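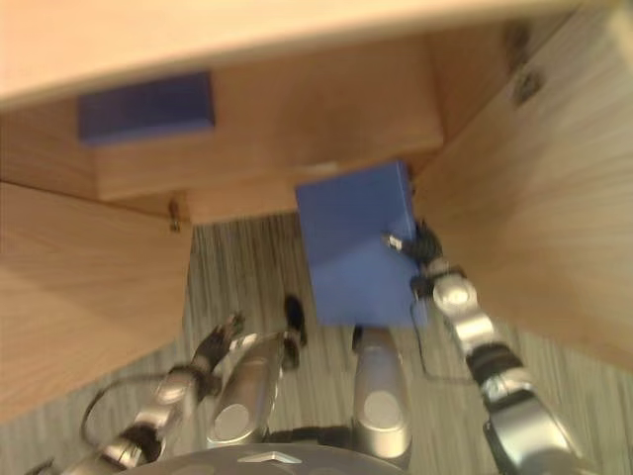
From: Raghda Dabbas
To: enclosures list
Date: 30th August
Subject: Re: Wall cabinets for the Ndlovu pump rooms

Pravesh Sithole wrote:

> We have 84 of the Prevero wall cabinets going into the Ndlovu
> pump rooms and the electricians tell me the gland plates are
> the wrong way round. Dernia say the plates are reversible.
> The drawing says they aren't. Has anyone here flipped one and
> kept the gasket where it belongs? Also, does the shallow
> version take a 30 mm standoff behind the mounting plate, or do
> I have to order the deep one and explain the bill to Annatjie?

Pravesh,

Dernia and the drawing are both right, which will be a great comfort to you. The plate itself goes in either way up. The gasket doesn't, because the foam is glued on one side only, so when you flip the plate the foam faces out into the room and seals the room very nicely.

We did this on the Hevton job in March. You have three choices:

Peel the foam and stick it on the other side. It comes off in strips the size of a fingernail and you'll be there until you retire.

Order the loose gasket. Dernia do sell it, but it isn't in the catalog, so ask for it by phone and be ready to be told it doesn't exist. Ask again.

Turn the whole cabinet upside down and swap the door hinges. This is what we ended up doing. The hinge pins pull out with pliers and the lock moves across without drilling. The drip lip over the door ends up at the bottom, though, so I wouldn't do it anywhere with water coming from above. You did say pump rooms.

So, loose gasket.

On the standoffs, yes, 30 mm fits in the shallow one, but check your tallest part before you celebrate. Jaanus Žukauskas measured ours with the plate brought forward, and the door closed fine until somebody fitted a breaker with a rotary handle. Then the door closed on the handle, and after that it was a different shape of door. If you have anything with a knob on it, get the deep version and let Annatjie be upset now instead of later.

One more thing while I have your attention. The ground stud on the door is painted over on some of them. Scrape it back and put a meter on it before you trust it. Khanyisile Ngubane found 3 like that in her first pallet and has been unbearable ever since.

If you do get a gasket part number out of Dernia, please post it here. Mine is written on the lid of a box that has since gone in the recycling.

Raghda

> Also, what torque are people using on the lid screws? The
> sheet gives a figure but the units have come off in the
> photocopier.

Missed this bit. Snug, and then stop. The inserts strip if you use the big driver, and the replacement inserts cost more than the screws, the washers and quite possibly the driver.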